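NOTICE OF INHERITANCE

The Harbor Office of Lidovport informs Mr. Abdelghani Abou Zeid that, under the will of his late aunt, he is now the keeper of the Feltia fog bell. The bell is to be rung at 5 each morning in February, whether or not there is fog.

Mr. Abou Zeid's letter of objection has been received and entered as item 831. The Office notes his statement that he lives inland and sleeps late. Neither condition is listed among the grounds for release. 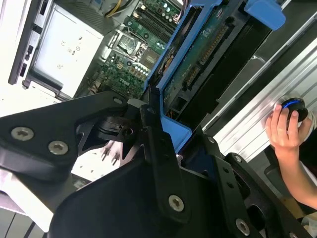

A desktop computer with its side panel removed.

The register shows that his aunt missed two mornings. On both, the ferry from Verklow waited outside the harbor until she came down in her coat and rang.

The key may be collected from Mrs. Nathalie Michiels at the Dierckx gate. She has been ringing in his place for six days and asks that he bring gloves.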